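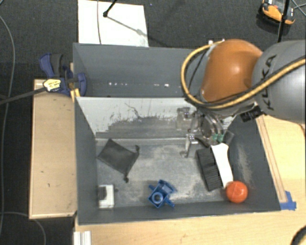 About Stuvier

Stuvier builds and services bin picking cells for small warehouses and repair shops. We started with one rented bay and a single arm, and we now have 6 people on staff. Most of our customers handle mixed goods, where one order might have a brush in it and the next a cloth pouch or a plastic part with an odd shape.

Our main product is Cutine, a software and gripper package that works with robot arms you may already own. It is sold as a kit. You get the gripper, the mounting plate, the cables, the control software and two days of setup at your site. If you do not have an arm, we can quote one with the kit.

How we test

Every kit is run on a two-bin bench in our shop before it ships. The job is to take items from one bin and put them in the other. We keep a test set of 193 household and hardware items for this, and we change the mix each morning. Balls, brushes and soft bags stay in the set all year, as these are the things customers ask about most. A kit has to complete 1277 picks on the bench before we sign it off. The log goes in the box with the manual.

If your goods are not like ours, send us a carton of them. Roughly 80 pieces is enough for a useful trial. We send back a report with the pick rate for each item, including the ones we could not pick. There is no charge for the trial if you pay shipping both ways.

Service

Akande is our service plan. It covers finger replacement, software updates and phone support from 7 a.m. to 5 p.m. on working days. Customers without a plan can still buy parts and pay for support by the hour.

Our older kit, Jornano, is no longer sold. We still stock fingers and hoses for it and will keep doing so as long as there are units in use.

Visits

The shop is open to visitors on Tuesday afternoons. Please call ahead so we can have a bench free, and wear closed shoes.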